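Robotics club, week two of the sim project, and I'm already hooked! Our arm has a whole table of stuff to practice on now — plate, mug, bowl, crate, the works.
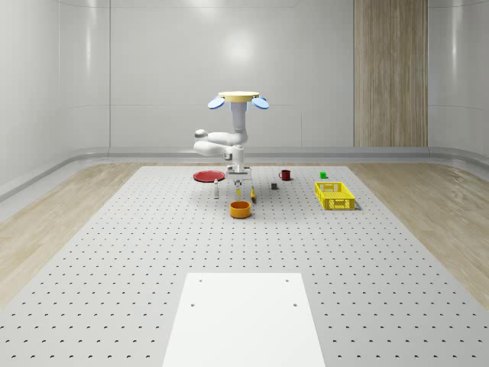 Kenza Radwan wrote the part that loads the table. I'm on grasping with Izzati Khoo, and we've logged 277 tries so far. More than 25 of those were me typing the wrong joint angle, oops.

---

Goal for the club demo: ask for an item, arm picks it up, item goes in the crate. We call the whole thing Drikitz (long story, blame Izzati). 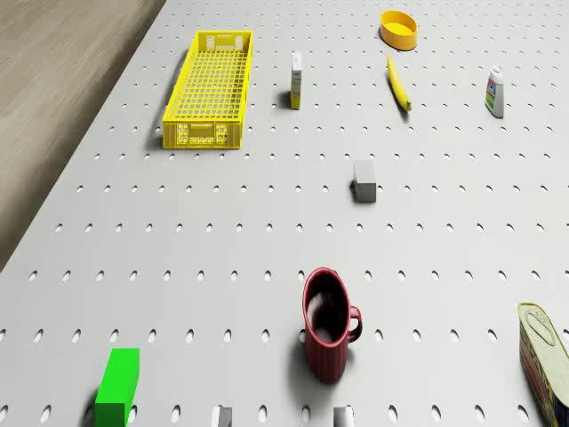
*Crate, banana, mug and friends, all in simulation.*

---

Boxes are my favorite problem right now. Come in a little crooked and you shove the thing across the board instead of grabbing it.

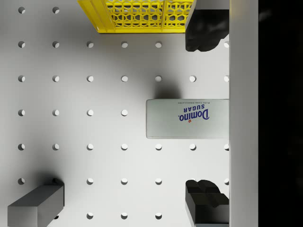

Next up is slowing down the last bit of the approach. Will post numbers Thursday!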